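How do you teach a robot to clean a toilet?

For kids who like machines. Written quick from the Brukberg shared workshop, where the glue is never where you left it.

OK so. Nobody's favorite chore, right? Scrubbing the toilet. At the Brukberg workshop a bunch of us are putting together a robot and teaching it to do that job. It's called Tan. Don't ask me why, it isn't even tan. It's silver and gray.

Tan is a humanoid robot. That means it's shaped kind of like a person - two arms, two legs, a body you can bend at the hips. Why that shape? Bathrooms are built for people. Brush on the floor, bowl at knee height, not much room to turn. A thing shaped like a person can reach the places a person reaches.

First job: hands

Your hand has five fingers and a lot of skin that can feel stuff. Tan has grippers. A gripper is a robot hand that squeezes. Simple, but simple still takes ages to get right!

Try this at home. Pick up a pencil. Now pick up a grape. Did you squeeze the same amount? Nope. You changed it without thinking. A robot has to be taught that. Too loose and the brush flops over. Too tight and you can hurt the handle, or the motor gets hot and sulks.

The handle is also thin and slippery. So you look for a good spot to hold on to, and you write that spot into the program. 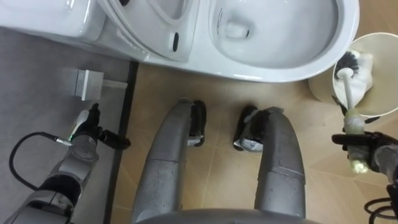

Tan's right gripper on the green part of the brush handle. The thing in the left gripper has a cable on it.

Lots of cables on a robot btw. Some carry power, some carry messages. Think of your nerves, but on the outside. Notburga Ruchti does most of our wiring and she has one rule, which is no cable goes where a knee goes. We broke that rule in March. Took 2 evenings to fix.

Second job: knowing where stuff is

You walk into a bathroom and you just KNOW. There's the bowl, there's the brush, there's the wall. A robot gets a picture from its camera, and a picture is only a big pile of numbers. The program has to turn teh numbers into "that round thing is the bowl."

White things are hard. White toilet, white lid, white handle. Shiny too, so the light bounces off and makes bright spots, and a bright spot can look like an edge when it's not one. Dark things on pale floors are easier to find. Bristles, for example.

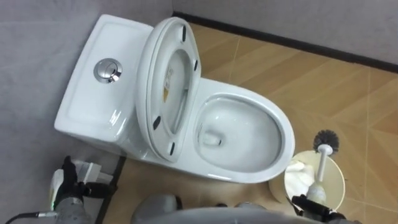 Looking down. Lid and seat up, dark bristles next to the bowl.

See the round silver button on top of the tank? It's split in two. One half for a small flush, one for a big flush. A person figures that out in a second. For a robot it's a whole seperate lesson and we haven't started it. It's on the list. The list is long.

Third job: not falling over

This is the big one. Stand up. Now bend over and touch the floor next to your foot. Feel your bottom go backward? That's your body keeping its balance. If your head and arms go forward, something else has to go back, or down you go. (Do this on a rug please.)

Same for Tan. When it leans forward, its legs and hips have to work the whole time, making tiny fixes. And if the program has a mistake in it - crash. Robots are heavy and parts cost money. So you use a tether, a rope from above. Like the rope on a climbing wall. It doesn't do the climbing, it's only there for the slip.

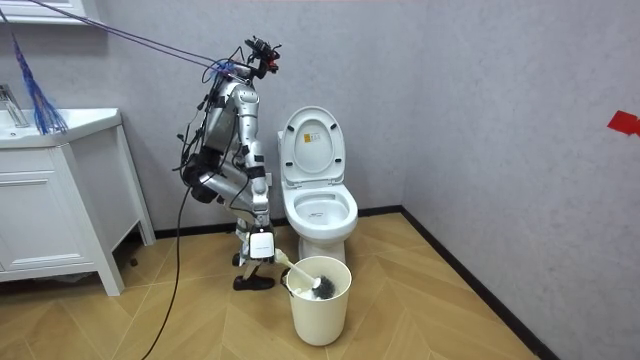

Bending down with the brush in the bucket. The thin purple-blue ropes are the safety tether.

How does it learn?

Practice. Loads of it. We set a goal of 200 tries for just lifting the brush. Got to 198 and the battery charger quit, so the last ones had to wait. Every try gets saved, good ones and bad ones. The bad ones are useful! If the brush slips, you look at the numbers and see when the grip went wrong.

Sound familiar? It's how you learned to tie your shoes.

Words to know

Humanoid - shaped like a human.
Gripper - a robot's hand.
Tether - a rope or cord that holds something safely.
Program - the instructions a robot follows.

Something to try

Put on thick mittens. Have a friend hold a cup on the floor. Now get a spoon into the cup, using one hand, looking only through a paper tube. If you're 8 or older try it standing and bending over, no kneeling. Write down what went wrong each time and change one thing for the next go.

Next page: wheels or legs?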